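Hakance Workshop Users – Minutes, October
Present: Canan Ağca (chair), Remzi Kurtuluş (minutes)

1. Previous minutes. Approved with one correction: the Woltgate invoice was 621, not 612.

2. Storage. Small metal parts are to be kept in the printed honeycomb baskets. Remzi proposed a base side of 55 mm for new ones – agreed. The square rim stays solid, the lattice stays open so contents can be checked from the side.

3. Green table. Loose rods and sticks go back in the rack at the end of each session. The blue and magenta basket stays on the table.

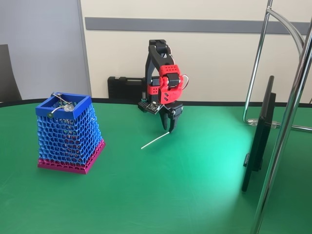
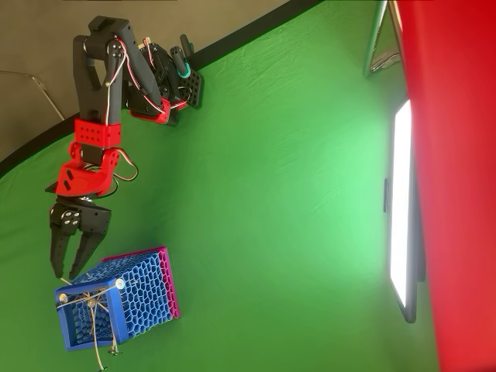

4. Filament. 40 spools on the shelf. Canan to ask Halvorsen for a price on blue before the next order. Magenta is sufficient.

5. Budget. Balance 3,612. No objections.

6. Any other business. The Rama shelving quote has not arrived – carried over.

Closed at 5:40 p.m.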